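Search this site Enter keywords Go

I was down at the Hevden harbor before sunup in February when the coast guard boat came back in, and half the town seemed to be on the dock already. The crew had spent the night off Olmedo Point after somebody fired on a fishing boat, the Tresley, from a fast skiff. It took over 100 rounds, I'm told, and all 4 men aboard are fine – shaken up, sure, but fine!

Captain Nicanor Cuesta told me his crew chased the skiff for 55 minutes before losing it in the fog. "We'll find them," he said, and then he went off to look for coffee.
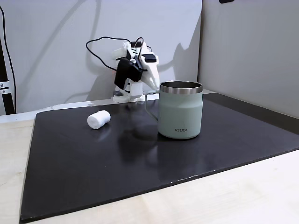
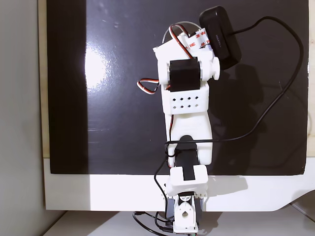 The harbor stays closed to small boats overnight until further notice, so if you fish the Benwood side you'll want to call the office first. Macarena Arrieta over there says she'll pick up as early as she can. I'm heading back this evening to talk to the Tresley's skipper – if he's awake, that is – and I'll post whatever I get.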